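Search this site
Enter keywords

Filed under: Visits | Equipment & Planning

January 31, 2019 – by Lihua Pan

We went to Narkholm to settle one question before the budget closes: do we buy a robot arm this year, or start with hand-held grippers and put off the arm until October?

Narkholm does both kinds of work out of one long room. Our host, Diệp, let us stay for most of the morning and ask about money, and I was grateful for that. The grippers are held by people, one in each hand, and used on ordinary things. Office chairs were part of it.

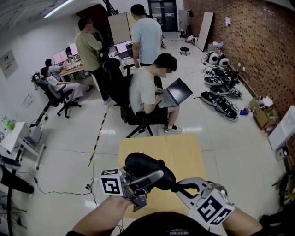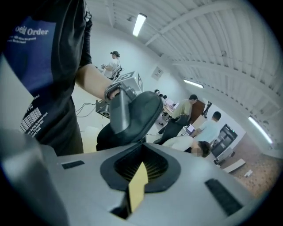

On price, a pair of grippers from Clorkell comes in well under our limit. The arm from Nandby does not, and the quote leaves out mounting, training and the service plan. Diệp told us to budget for spare finger pads from the start and to order 8 sets with the first pair. Delivery on pads is five weeks, and they ran out twice last year.

Floor space was the other thing. I had planned on 200 square feet. I now think that is fine for two people with grippers and too small once an arm and its safety zone go in. We would also need more outlets on the east side, and I don't have a figure for that yet.

My request will be for two pairs of grippers, the pads, and one laptop per pair. The arm moves to next year's list. I still owe Diệp an answer on the used carts – they are offering them at a fair price, and pickup would be on us.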